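Products Support Manuals Contact
Workroom Furniture > Bololer Work Table > Care and Cleaning
Saturday, October 20, 2018
Prepared by Marwa El Idrissi, Product Documentation, Dikovent

Section 2. Cleaning the White Work Surface

This section applies to the Bololer work table with the white top. It covers routine cleaning and the removal of light marks. Repair of chips and deep scratches is covered in the Service Supplement. Read the section through before beginning, and keep it with the assembly instructions.

2.1 Before Cleaning

1. Remove all papers, tools, and samples from the table.
2. Brush loose dust and grit toward the near edge with a soft brush. Collect it in a dustpan.
3. Inspect the surface under good light, viewing it at a low angle from at least two sides.

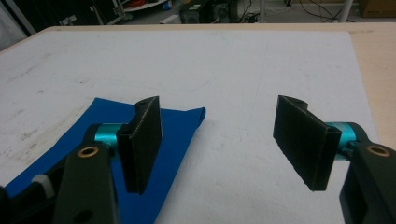
Marks should be sorted by type before any liquid is applied. Scuffs and smudges are treated with mild soap solution as described in 2.2. Fine lines such as the few near the upper middle of this top, which resemble pencil, should first be tried with a clean white eraser, using light pressure and short strokes. Dark specks may be loose grit or may be set in the surface; brush the area again before wiping. The pale wooden border is cleaned separately and should be kept free of standing liquid.

Note: Colored erasers may leave a stain of their own.

2.2 Routine Cleaning

1. Add 2 teaspoons of mild dish soap to a quart of lukewarm water. The water should not exceed 40 °C.
2. Dampen a soft cloth in the solution and wring it out thoroughly.
3. Wipe the white surface in straight, overlapping passes, working from the far edge toward the near edge.
4. Rinse the cloth in clean water, wring it out, and wipe the surface again.
5. Dry the surface at once with a second cloth. Finish with the border, wiping along the grain.
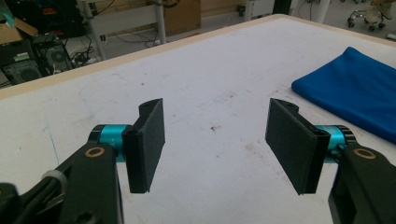

Figure 2. White top with wooden edge strip and folded blue cloth.

Caution: Do not use scouring powder, steel wool, or acetone on any part of the table. These will dull the white surface permanently.

Caution: Test colored cloths for dye transfer on a hidden area before first use.

2.3 Remaining Marks

Pen lines and brownish spots that remain after routine cleaning may be treated with Ondirance surface cleaner. Apply it to the cloth, never directly to the table, and wipe off all residue with clean water. If a mark is still present after a second treatment, stop and contact Masaru Yagi in Customer Service, quoting the model name and the date of purchase.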